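# The $300 Junk Drawer

Jenix wants $300 for a drawer system that promises to end the morning hunt for keys. Zandard charges $400 for much the same thing in nicer colors. I've read both brochures twice and I still can't find the part where the stuff gets put away by itself.

Liudmyla Palamarchuk, who has cleared out other people's hallways for years, doesn't buy it either. "They call me in July, and by fall the bins are full of batteries and takeout menus," she says. Her own keys live in a chipped soup bowl.

The sellers love a big number. Kutier's catalog runs to 498 items, among them a divider for your dividers. Salameh offers a labeling class, 2 hours long, with a certificate. Who is asking for the certificate?

Some of this gear is fine. A shallow drawer near the door does help, if you own less than it holds. Most of us don't, and a color-coded lid won't fix that. 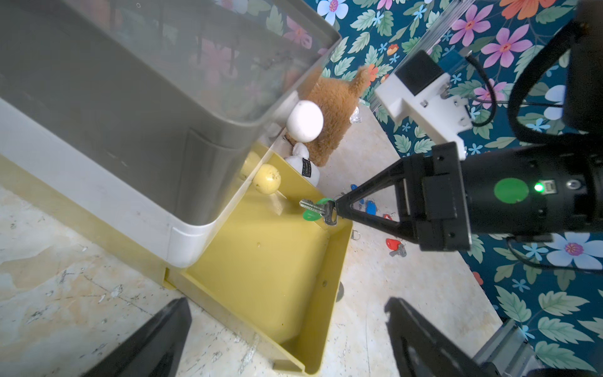

**So what should you buy first?**

Nothing, until you've emptied the drawer you already have.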